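Living > Home & Interiors > Features

News Living Food Travel Puzzles Subscribe

The stem that never dies

Fake flowers used to be the thing in your gran's downstairs loo. Now people are taking evening classes in them. Keabetswe Jacobs goes to Urnley to learn where to cut, when to bend and why one vase is never enough

April 2024

Reading time: 7 minutes

Rain, train late, no umbrella. I get to the Stiron building in Urnley with wet shoes and eleven people already sat down, aprons on, looking at me. Lizelle Magagula doesn't stop talking. She points at a stool with a pair of wire cutters and carries on.

She's on rule one. Take it out of the packet and hate it.

"It looks awful," she says. "It's been squashed flat in a box for months. You wouldn't judge a shirt like that. Steam it."

So we steam. Kettle, bowl, flower held upside down by its stalk, fingers through the petals from underneath. Mine is a peony, allegedly. It comes out of the steam looking less like a cabbage and I am, I admit, thrilled.

Magagula has been teaching artificial arranging for four years, the first of them in her own kitchen. Before that real flowers, a shop called Nkosi in the old arcade, up at four in the morning for the market. Bad knees, cold hands. She sold up. Kept the buckets. Says she swore she'd never touch a silk rose and then a hotel rang and wanted thirty tables done for a summer that kept killing the real thing by lunchtime.

"I said no twice," she says. "Then they said the money."

The class is two hours, tea included, bring your own vase. People have brought all sorts. A milk jug. A brass thing with a dent. Chih-ming Choi, retired, ex-dentist, has brought three carrier bags of the stuff from his late sister's flat and wants to know what's worth keeping. Magagula goes through it like a customs officer. Keep, keep, bin, keep, oh that's lovely where did she get that, bin.

What goes in the bin? Anything with glued-on dewdrops. Anything with glitter. Anything where the leaf is printed on one side and plain white on the other. She's not a snob about price, some of her best leaves are from a pound shop, but a white-backed leaf she cannot forgive.

Colour she is surprisingly relaxed about. I'd expected a lecture on cream and sage, that whole dried-grass-in-a-beige-hallway look, and get the opposite. Blue roses? Fine. A real rose never comes in that blue, so what. "If you're going to pretend, pretend properly," she says. One loud flower to two quiet ones is her ratio. A bright blue with something sandy next to it, then a bit of orange low down where you find it second.

And the vase matters more than the flowers. This takes up a good half hour. Real stems are forgiving, they drink and droop and lean on each other. A fake stem is wire in a plastic coat. It goes in straight and it stays straight and if the neck is too wide the whole lot falls to one side and sulks there.

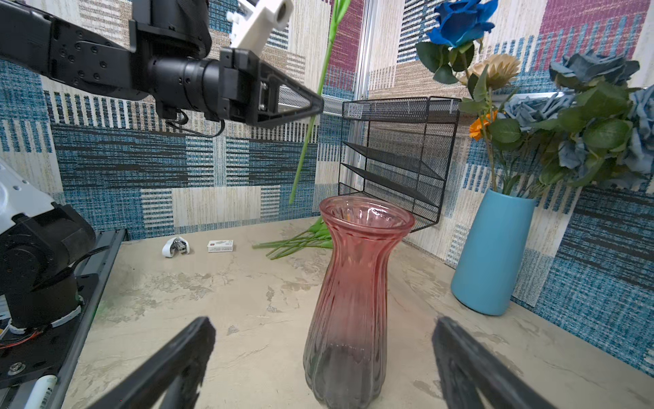
Her answer is to work with two vases on the go. A solid one for the bouquet, a clear or tinted one for the odd stem you're not sure about. Solid hides a multitude: gravel, foam, scrunched newspaper, the six inches of wire you couldn't be bothered to trim. Glass hides nothing at all. Put one stem in glass, maybe two, cut them clean and let the end sit where you'd expect it to.

Flared rim, narrow neck, that's the shape she likes for a single. The neck does the holding. The flare gives the stem somewhere to lean. Ribbed glass better than plain as it breaks up the line of the stalk, and you stop noticing there's no water.

Should there be water? The class splits on this. Martim Barros, who came on the coach with his mum and is by a distance the best in the room, puts an inch in all of his. Magagula thinks it's cheating and also bad for the wire, which rusts where the coating's been cut and turns everything brown. Barros says dab the cut end with clear nail varnish. Silence. She writes it down.

Then the cutting. I have been dreading the cutting. You hold the stem up next to the vase first, on the outside, tip level with the base, and mark where the rim comes with your thumb. Don't guess. Don't put it in and pull it out and snip a bit and put it in again like you're doing your own fringe. One and a half times the height of the vase from table to flower, for a bouquet. A single can go up to twice, if the vase is heavy enough not to tip.

Proper cutters, mind. The wire will ruin kitchen scissors in one go, and did, mine, last June, when I tried to do this at home off a video.

Bend last. Everyone bends first. You want to see the thing stood up before you start giving it a personality. Thumb and two fingers, small bends, more of them than you think, and never right under the head where it kinks and looks like it's been told off. Look at a real tulip after three days, she says. It wanders about.

Tea. Custard creams. I ask Choi what he'll do with the keep pile.

"Hall table," he says. "She had them on top of the wardrobe. I don't know what for."

There is money in this now. Vusumuzi Hlongwane runs Prekent, two streets over, a warehouse with a shop on the front, and he walks me round after the class, fast, on the phone for half of it. He stocks 2,593 different stems. He knows becuase he did the stocktake himself over Christmas and is still cross about it. Aisles and aisles. Eucalyptus is the big seller, then roses, then anything that droops. He holds up a poppy and flicks it to show me how the head nods.

What changed? Rents, he thinks. Small flats, people out all day, cats. Lilies will kill a cat. Also hay fever, also hospitals, where plenty of wards won't have fresh ones in. A wedding will take 1,000 stems off him and then half of them come back in the boot of somebody's car to be sold on again, and he likes that, he's got a shelf by the till for them. Second-hand, 17 to a bundle, tied with whatever string is lying around.

"Seventeen?"

"It's what fits in the elastic band," he says. He has since run out of elastic bands.

I put the obvious thing to him. It's plastic. It's all plastic, polyester petals on plastic stalks, shipped halfway round the world. He doesn't argue. Says buy fewer, keep them longer, and don't throw them out when they're dusty, wash them. Magagula had said much the same. She has a bunch of anemones going on nine years old which she's changed the vase for more times than she's changed her curtains.

Washing, then, as it was the thing everybody in the class wanted to know. Cool hairdryer for the loose dust, outdoors if you can. Then a paper bag with a handful of salt in, heads down, hold the neck shut and shake. Salt takes off what the dryer won't. For plastic stems and leaves a damp cloth is plenty. Never dunk a silk head in a sink. Blue runs worst. Test a back petal with a wet cotton bud before you do anything brave.

And keep them out of the sun, the south windowsill is a killer. Reds go first, to a sort of ham colour. Swap them round every few weeks, give the shelf a rest. Magagula puts hers away altogether in spring when there's blossom to be had for free, in a long box, stems all one way, tissue between the heads. By October she's quite pleased to see them.

My own go at it is on the kitchen table as I write. One peony, steamed, slightly drunk. Two bits of eucalyptus in the good jug, and a spare green stalk with no head on it that I cut too short and can't bring myself to throw away, so that's in a glass on its own by the sink. My husband has watered it twice.

Classes at the Stiron building, Urnley, run on weekday evenings through to June. Bring a vase, an apron and cutters if you have them. The Prekent shop is open to the public, cash or card, and the second-hand shelf is on the left as you go in.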